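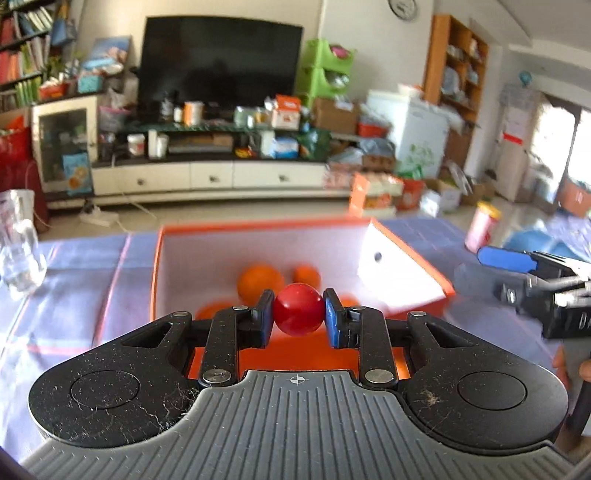
**Hand-held grippers, weekly inspection – Prarmont station**
Checked by: Emil Zaugg
Day: Thursday, before the morning session
Copy to: Ntombi Mahlangu

Marks: OK = no action, W = watch, A = action needed. Please write a comment for every W and A. A mark without comment is not useful for the next person.

### 1. Body and housings

- [x] Base plate, no cracks or bent ribs – **OK**
- [x] Crosshair mark on the plate readable – **OK**
- [ ] Housings free from dust and hair – **A**

Comment: Lint and hairs are sitting on both round housings, also in the corner where the arm begins. I used the soft brush first and then the tape. Please don't blow with the mouth, it only moves the hair deeper under the cap.

### 2. Arms and screws

- [x] All pivot screws present – **OK**
- [x] Screws tight by hand driver – **OK** after correction
- [ ] Play in the arms, left and right equal – **W**

Comment: One screw on the right arm could be turned a little. I tightened it and made a paint line on the head. If the line has moved next week, the screw must come out and get a new drop of thread lock. The left arm has slightly more play than the right one, but it is still inside what the Lumura sheet allows.

### 3. Finger pads

- [x] Pads seated fully in the holder – **OK**
- [x] Surface clean, no juice or sticky rest – **OK**
- [ ] Both pads meet in the middle when closed – **W**

Comment: The pads were changed at cycle 805 and I write this number again, as it was missing in the last sheet. On closing, the left pad arrives a moment earlier. With round objects this makes a small push to the right.

### 4. Table and test objects

- [x] Cloth flat where the fruit lies – **OK**
- [x] Box open, nothing left inside – **OK**
- [x] Oranges and tomatoes spread, with space for the jaws – **OK**
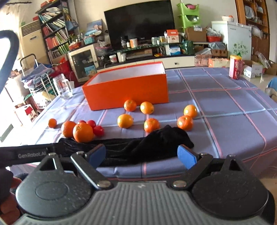
*Station table with open box, fruit and black cloth.*

Comment: Replace any fruit with soft skin before the session. A soft tomato gives a wrong feeling for the closing force, and the pads need to be washed afterwards.

### 5. Function test

- [x] Open and close, 13 times without load – **OK**
- [x] Small orange, hold for 8 seconds – **OK**
- [x] Large orange, hold for 8 seconds – **OK**
- [ ] Tomato, hold without mark on the skin – **W**

Comment: One tomato got a light mark. I think this comes from the pad difference in point 3 and not from the force, but I would like a second opinion before we adjust anything.
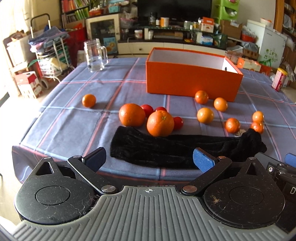 Mpho Joubert wrote back that the force should stay as it is until the left arm has been shimmed, because at Kandeton they lowered it first and then the large oranges slipped. She asks also that the tomato test is repeated with the tool turned by 75 degrees – if the mark changes side, it is the pad.

### Open points

- Shim for left arm: ordered by me, to be fitted in November
- Tomato test with turned tool: next inspection
- New roll of cleaning tape: Ntombi

Released for use, with points 2, 3 and 5 under watch.
E. Zaugg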